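The Four-Day Week Has a Fifth Day Hiding in It

Melar gave its office staff Fridays off last spring and sent out a press release before it sent out a schedule. I have been reading about the shorter week for years, and I keep noticing who gets quoted. It is usually the person who thought of it.

So I called Socorro Ñahui, who handled billing at Melar for six years and left in the fall. She liked the free day. She also spent most of it answering email. "They cut the day and kept the work," she told me. "My Thursday ended at nine at night. They still called it 32 hours."

The company says output held steady. I asked how output was measured and got a paragraph about trust. Teria, a smaller firm that tried the same plan, did share its numbers: 49 of its 60 employees said they felt more rested. Good for them. The survey went out in week two, and it came from their managers. I would have felt rested too.

None of this means the idea is bad. Plenty of office time is padding, and I have sat through enough meetings to know it. But the firms that brag about a shorter week tend to be the ones where people can carry the job home under one arm. Bareck runs a warehouse and an office in the same building. The office got the new week. The warehouse got a memo.

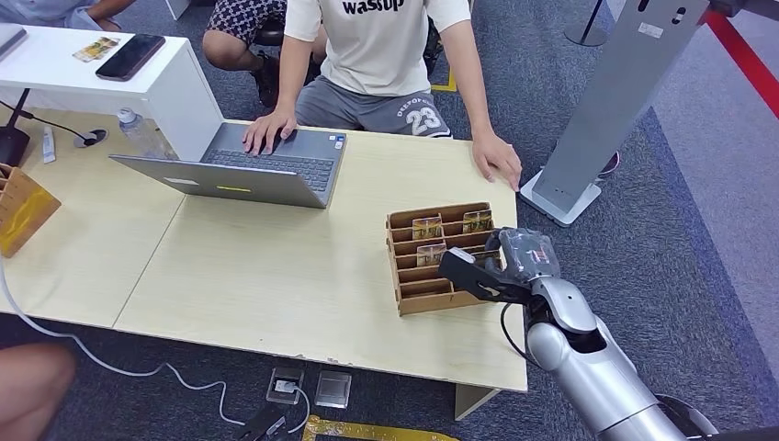

Ñahui now does the books for three small clients and sets her own hours, which come to more than she used to work. She doesn't mind. She knows when she is on the clock and she gets paid for it, and she says that was the part that bothered her before.

What I'd like to see is dull. Publish the hours people log in after quitting time. Ask the question a year in, with no names attached, and include the loading dock. Until then I'll keep treating the free Friday as a perk with a good publicist.

Filed under: Work & Money

Comments

deskbound_dad: We have this at my job. My boss texts on the day off and starts with "no rush."

Pilar K.: Bit harsh. I got my kid's dentist visits done without begging for time. That counts for something.

r.m.: Warehouse guy here. Can confirm the memo.

More in Work & Money
The $2000 Office Chair, Reconsidered
Who Reads the Exit Interview?
Unlimited Vacation and the People Who Take None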